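Print this page | E-mail this story to a friend

The Room on the Laptop

By the time the kettle had boiled in the science block at Cemerham, Sachiko Aoki had already made up her mind that she was going to be sick, and had told everyone so, which was how Hanneke Dijkstra came to be holding a washing-up bowl when the results of the first round of the Van Wijk Cup came through from Ornow.

"Nineteenth," said Hanneke, putting the bowl down on a stool. "Well, that's not so terrible, is it, love? You thought we'd be last."

"Out of 30," said Sachiko, into her sleeve.

Hanneke had taught at the school long enough to remember when robot club meant a shoebox of motors and a great deal of sticky tape, and she sometimes missed the tape. There had been something very comforting about a machine you could pick up and shake. Monia couldn't be shaken. Monia lived on the laptop, in a room with a table laid for nobody in particular, and every afternoon after the last bell the club gathered at the back bench to watch her two arms reach for things. They had called her Monia after Hanneke's aunt in Ornow, a big slow woman who never once broke a plate (and who had been told about the honour over the telephone, and had cried a bit, and had then asked whether it was paid work).

The second round closed at six. All they had to do was have her pick up a cup and set it down again somewhere else on the table, and she had so far been asked to do this 1479 times. 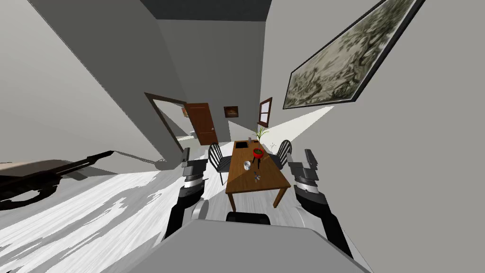
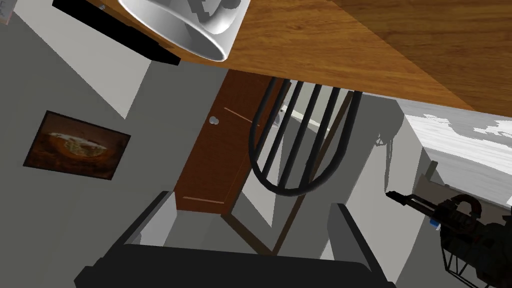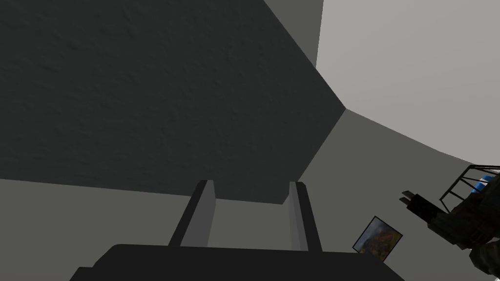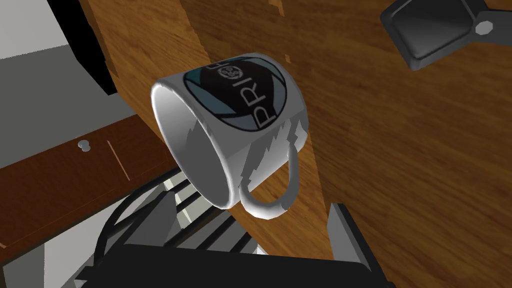 Sachiko had joined the club in her first week because it was raining and the room was warm, and she had stayed for reasons she would have found hard to put to her mother, who wanted to know about marks. She wasn't the quickest of them at the code, not by a long way, but she could sit with a thing. She went through the tries one at a time, with her chin on her fist, while the others argued over crisps. She knew that room by now better than she knew her own kitchen, the red bowl on its thin black stand, the plant at the far corner of the table, the brown door standing partly open, and she had caught herself on the bus home wondering what was kept through there. At half past four she stopped on the white mug, over on its side with its handle all but touching Monia's finger and the letters PRI running up it, and she looked at it for so long that Hanneke brought her tea over and forgot to put it down.

"She's coming at it as if it's standing up," said Sachiko.

"Is she?"

"She always does. She's ever so polite about it. She comes in straight, like it's going to be where she was told, and it's lying down, so she gets there and there's only handle."

Hanneke bent and looked, and said that her aunt was just the same with buses.

They changed it between them, with Sachiko talking and Hanneke typing, badly, with 2 fingers. It went off to Ornow at six minutes to six. The score that came back was nearly 600, and for a moment neither of them could remember whether that was good. Then somebody looked it up, and there was a lot of noise, and the tea went over the bench and into the washing-up bowl, or most of it did.

"Ring your aunt," said Sachiko, mopping.

"She'll be having her supper," said Hanneke, but she was already looking for her phone.

Print this page | E-mail this story to a friend
Contact | © The author. All rights reserved. | Back to top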